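Solby site - bench cell safety check, with comments
September 16, 2018

Checked against the Kornitz bench list, 11 points in all. I have only written up the ones that wanted a word or two, and I'm afraid it has still come out longer than last time.

1. Grippers meet without a clash - OK. Nice and gentle, and a pleasure to see after the trouble we had in August.
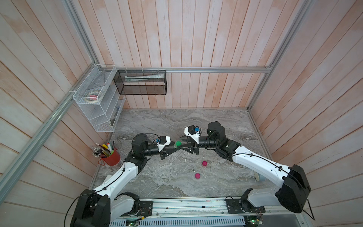

Point 1: both grippers on the green ball.

2. Arm cables free of the joints - OK, but please look again at the start of every shift, even when you're in a hurry.

3. Things kept within the arms' reach - COMMENT. The pen cup is very handy where it is, I know, but I would love to see it live outside the cell. Same goes for any stray caps on the table top.

4. Stop button tested from both chairs - OK.

9. Job rotation - COMMENT. Now that the arms do the capping work, people spend far more of the day watching than handling, and watching is tiring in its own way. I'd like us to try shorter turns and a proper break between them. 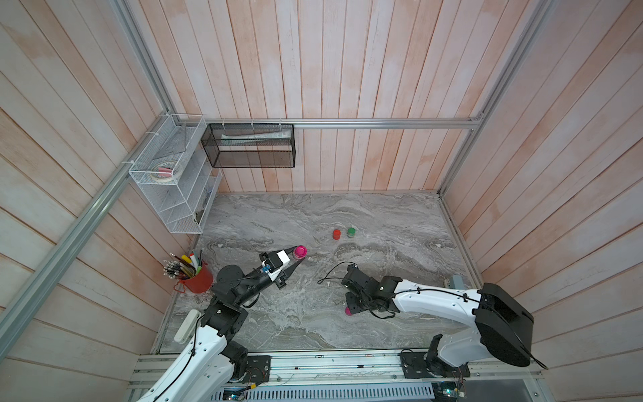
Athanasiadis: Agreed on the shorter turns. My wrists are much better than they were, but by mid-afternoon my eyes are done in, and I do miss having a natter while we worked. Could the watcher's chair go nearer the packing bench?

Chair move passed to Tullema, job 1365. Point 3 still open.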